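Jirorell hand controller, used for remote teaching

We ran the Jirorell on desktop assembly work for all of January, teaching memory and card insertion by remote control. Tracking is good. At a 60 Hz update rate the arm follows the hand closely, and scaling can be set per axis.

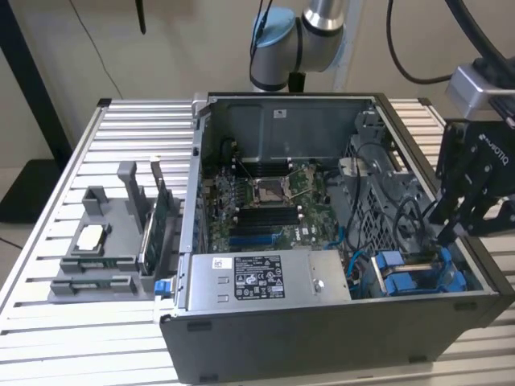

Dell tower on the slatted table, with the parts fixture to its left.

Force feedback is the weak point — below light contact the grip reports nothing, so a card that is seated and one that is jammed feel the same. Recording stops at 1000 steps per demonstration unless the limit is raised in the config file.

Good for the price. Pelard's unit has better feedback.

Marietjie Le Roux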